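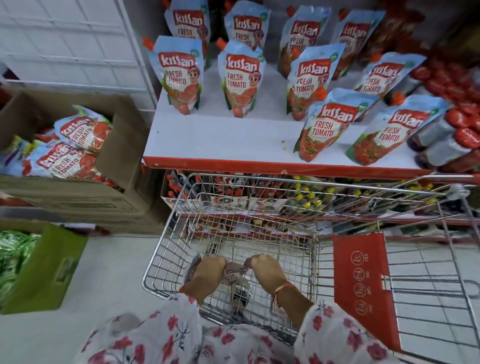 Skemusix est un cabinet de conseil juridique installé à Birel. Nous travaillons pour des commerçants, des artisans et des petites entreprises qui n'ont pas de service juridique et qui ont besoin d'une réponse écrite, dans un délai connu d'avance. L'essentiel des dossiers porte sur les baux commerciaux, les conditions générales de vente et les litiges avec les fournisseurs. Nous relisons aussi des étiquettes et des emballages. Sur un sachet de ketchup, un badge « 100% » ou un personnage de dessin animé sont des éléments que nous examinons un par un, au regard du droit de la consommation et du droit des marques.

Le cabinet est né du rapprochement de deux structures, Nolte et Larkadis. La première faisait surtout du recouvrement, la seconde du droit de la distribution. Les deux équipes partagent les mêmes locaux et le même secrétariat — les anciens numéros de dossier restent valables.

Nous suivons 135 clients à l'année et traitons environ 500 consultations ponctuelles. Un premier rendez-vous dure 40 minutes. Il est payant, et son prix est déduit de la facture si le dossier se poursuit. Les honoraires sont fixés par convention avant tout travail. Nous ne prenons ni droit pénal ni droit de la famille ; dans ces matières, nous orientons vers des confrères.

Les pièces peuvent être déposées à l'accueil ou envoyées par courrier, en copie uniquement. Merci de garder les originaux. Le cabinet ferme la dernière semaine de décembre ; les délais de procédure en cours restent surveillés pendant cette période.

Skemusix, Birel — Contact — Mentions légales — © Skemusix, tous droits réservés — Haut de page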